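CHAPTER 7
Small Accommodation and the Visitor Economy

Learning objectives

After studying this chapter, students should be able to:
- define small accommodation and explain how it differs from the hotel sector;
- describe the main forms of registration and licensing used by local authorities;
- explain how a nightly cap works and what it is meant to achieve;
- assess the effect of short-term letting on the supply of housing in a destination.

7.1 Introduction

A large share of the world's visitors sleep in buildings that were never planned as places of lodging. Spare bedrooms, converted farm buildings and apartments let by the week have long stood beside hotels and inns. For much of the last century they received little attention from planners. Their owners seldom belonged to trade bodies, and their guests did not always appear in official counts of overnight stays.

Online booking changed the position of the small host. A room that once depended on a card in a shop window could be offered to travelers in any country. Destinations that had planned their water supply, parking and waste collection around a known number of hotel beds found that the true number of beds was higher, and that it could rise or fall within a single season.

For the purposes of this chapter, small accommodation means any property with fewer than ten guest rooms that is offered for stays of less than one month. The term includes rooms in a home where the owner is present, as well as whole properties where the owner is absent. The distinction matters, and it is taken up again in Section 7.4.

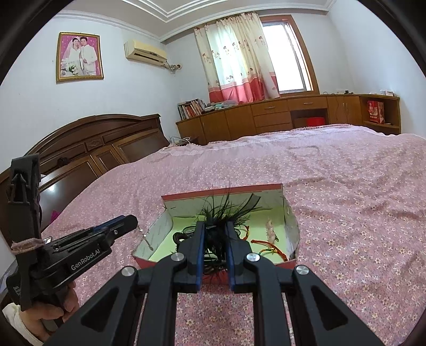
7.2 Opening Case: Feltthorpe

Feltthorpe is a coastal town with a permanent population of 3000. Its harbor, its cliff path and its summer music festival draw visitors from June until early fall. Until recently the town kept no record of private rooms let to visitors. Hotels paid an annual fee and were inspected for fire safety. Private hosts did neither.

On 28/04/2021 the town council adopted a registration rule for all small accommodation. Each host was required to submit a floor plan, proof of insurance and the name of a person who could be reached at any hour. Whole properties with an absent owner were limited to 180 nights of letting in a year. Rooms in an occupied home were placed under no such limit.

By the close of the first registration period, the council had received 753 applications. Officials had planned for far fewer, and the processing of files continued well into the season. Nneka Okafor, then head of visitor services, told the council that the register had given the town its first reliable figure for beds outside hotels. She also advised that enforcement would require staff the department did not have.

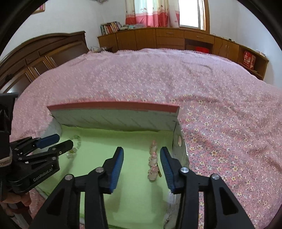
Photo: Fadari Picture Library

Opinion in the town was divided. Year-round residents of the harbor streets generally supported the cap, pointing to the number of homes left dark in winter. Owners of whole properties argued that the limit would reduce income for cleaners, laundries and restaurants. The booking firm Mundatell agreed to display registration numbers on its listings but declined to count nights on the council's behalf.

7.3 Why Destinations Regulate

The Feltthorpe case raises questions that occur in destinations of every size. A local authority may wish to protect guests, to collect lodging tax on equal terms, or to keep homes available to residents. These aims are often stated together in a single rule, although each calls for a different instrument. A safety inspection does little to hold down rents. A nightly cap, in turn, says nothing about the condition of a stairway.

Students should also note the cost of administration. Where the registration fee is set low, the authority may be unable to pay for inspections. Where it is set high, hosts with a single room may leave the market or fail to register. Afolabi's model of host behavior, presented in the next section, offers one method of estimating where that point lies.

Key terms

Absent-owner letting
Lodging tax
Nightly cap
Registration period
Small accommodation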